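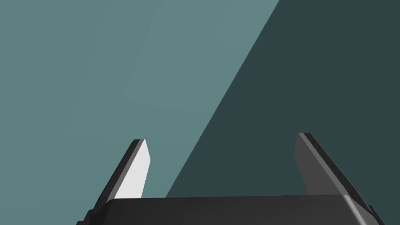

Figure 2. Simulated gripper view, fingers open with no object held.

4.2 False grasp reports

The most common fault in the Semwal controller was a false grasp report. The controller marked an object as held while the fingers were still apart, and the planner then moved on to the lift. We ran 400 trials of the table-clearing task in the Gemer simulator, using the dining room layout from the Ustmont set. A false report was logged in 184 of them.

The controller decides that an object is held by comparing motor effort with a fixed threshold. When an arm slowed sharply near the table, effort rose for a short time and could cross the threshold with nothing between the fingers. Finger position was recorded but played no part in the decision.
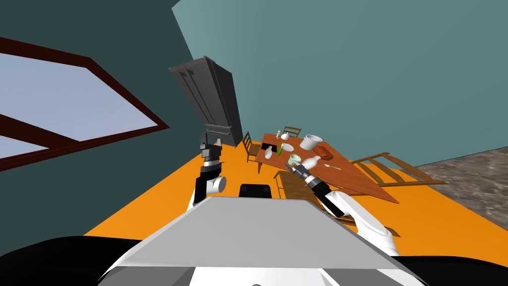

Cups gave the most trouble. The approach to a cup ends close to the rim or side, so the arm brakes late and the effort reading is at its least steady. A false report at this point starts the lift early, and a finger can catch the cup and tip it. On a real arm the same error could break a cup or drop it near a person, and we treat it as a safety fault for that reason.

We added a check on finger width and a short wait before the reading is taken. The wait makes each grasp slower. The check does not help with very thin items such as forks, where the expected width is close to that of an empty, closed gripper.

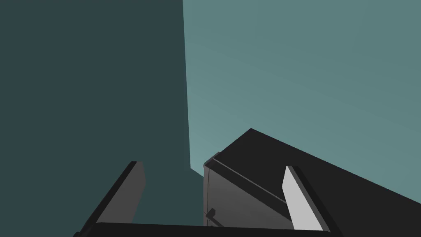

One reader of the draft asked whether the fault came from the simulator's contact model, in which case the change to the controller would only hide it. We cannot rule this out. The Fuvmont arm has its own effort filter, and we have not yet repeated the trials on it.

This site uses cookies to remember your reading settings. Accept all | Manage cookies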